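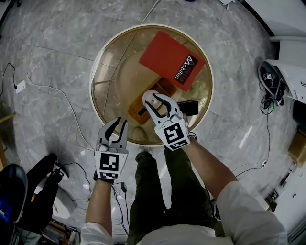
Someone at the end of last week's session wondered why a mining company would spend so much on drilling a deposit it already knows is there, and whether the money wouldn't be better put into getting the ore out of the ground. It's a fair thing to ask, and I promised to come back to it properly, so it makes a good way into this week's notes.

Week 6: From drill hole to resource

Think of the Stamlow deposit, which we'll use for the rest of the term. The company knows there is copper at Stamlow. What it doesn't know, until the holes are close enough together, is how much there is, how evenly it is spread and how deep it goes. Early holes were drilled 200 metres apart, and at that spacing you are really joining dots across a very wide gap – a fault or a barren patch could sit quite happily between two good holes and you would never see it.

Resource categories

You'll remember the three words from your reading: inferred, indicated and measured. They tell you how sure we are of the ground, and they say nothing at all about how rich it is. I have marked a good many essays over the years that mix these up, so please do take a moment over it! At Stamlow the wide holes gave an inferred resource. Closing the gap to 60 metres moved the middle of the deposit up to indicated, and the eastern end, which is broken up by old faults, stayed where it was.

A reserve is a different thing again. It is the part of the measured and indicated resource that can be mined at a profit once you have allowed for waste rock, losses in the plant, permits and the price of the metal. Inferred material can't be turned into a reserve, however tempting it looks on the map.

Irnthorpe and the cut-off

Irnthorpe is a smaller neighbour and a useful comparison. When its owners raised the cut-off grade, the tonnage fell by 29 per cent and the average grade went up. No rock had moved, of course. They had simply drawn the line in another place. Whenever you read a headline tonnage, look for the cut-off printed beside it (it's often in a footnote, in very small type).

Before the seminar

Read the Hauksdóttir handout on core logging, and have a go at exercise 2 on the Fotulstead data. You'll need a calculator and some patience with the decimal places. Bring your working along even if it's a muddle, as we'll go through the weighted averages together before we start on pit design.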